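Review: Brodo 2 arm simulator, classroom license
Used for one term by the Zerkbridge student robotics club

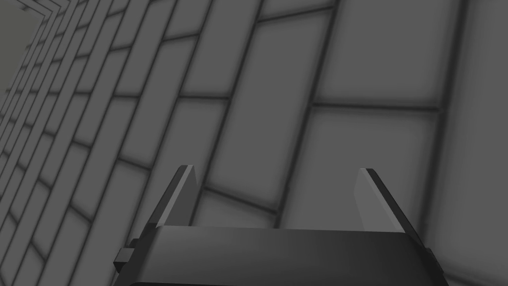 Wrist camera view in Brodo, gripper open, tiled wall behind.

Brodo is a desktop simulator for small robot arms. It loads an arm, a gripper and a room, runs the physics, and returns camera images and joint readings to whatever script the student has written. We used it from September to the regional pick-and-place contest at Trerdale, with a team that had mostly come over from wheeled robots and had never written code for an arm.

The classroom license was 488 dollars for the year and covers 10 seats. The next tier up is 639 and adds remote rendering, which we did not need. Both include the room editor and the same set of grippers.

Installation
The installer is a single file and ran on every lab machine except the two oldest, where the graphics driver was out of date. The license check needs a network connection at first start and again every month. Our lab network blocks unknown hosts, so this took an email to the district and a week of waiting. Ask about the ports before you buy.

Physics
Contact between flat surfaces is good. A block set down on a table stays where it is put, and it does not creep or buzz as it did in the free package we used last year. Contact between a finger and a round object is weaker. Cylinders rotate out of the grip at low closing force, and the fix in the manual (raise the friction value) makes every other object too sticky. We ended up with one friction setting for cans and another for boxes, switched in the script.

Joint limits are enforced correctly. Cable drag is not modeled at all, and our real arm has plenty of it.

Cameras
The wrist camera is the reason most teams will look at Brodo. It mounts behind the gripper and can be offset and tilted in the settings file. With our offset the fingers stay in view when open, with the wall between them, and students could check alignment by eye before handing the job to code. Focal length, noise and exposure can be set per camera.

The default materials are gray on gray. For a first lesson this is fine, and the even lighting makes it easy to read shapes. For training a detector it is poor. Our first model learned from nearly 2,000 plain renders and did badly on the practice table, where there are colored mats and a window. Turning on random textures and random lights helped. That option is in the room editor under Surfaces, three menus down, and the quick start guide does not mention it.

One useful exercise came out of the tiled wall. When the camera views it at a steep angle, the tiles get small and crowded at the far side and large at the near side. We had students estimate the camera angle from the grout lines alone and then compare with the value in the log. Most of them understood perspective projection better after that than after the lecture.

Scripting
The Python interface is plain and consistent. Positions are in meters, angles in radians, and the frame names match the arm maker's own documents. Error messages are short but usually name the right joint. There is no step-back function. If a run goes wrong you reset the room and start again, and with a large room the reset takes long enough for a class to lose interest.

Saved rooms from version 1 do not open in version 2. There is a converter – it drops the light settings.

Transfer to the real arm
Our hardware is a secondhand Bauerfeind arm with a parallel gripper. Paths planned in Brodo ran on it without changes to the joint order. Placement was off by a small, constant amount, which we traced to our own base plate. After that was measured and entered, the box tasks carried over well. The can task had to be tuned again on the bench.

Documentation
The reference section is complete. The tutorials stop at moving a single block. Anything on cameras has to be pieced together from the reference and the sample files, and two of the samples still use function names from version 1.

Good: flat contact, wrist camera settings, scripting interface, price per seat.
Poor: round objects, reset time, tutorials, monthly license check.

We have renewed for next year on the same tier. A club with no arm of its own would get less from it, and should run the trial on a Sunday or some other free day before paying, with the largest room they expect to use.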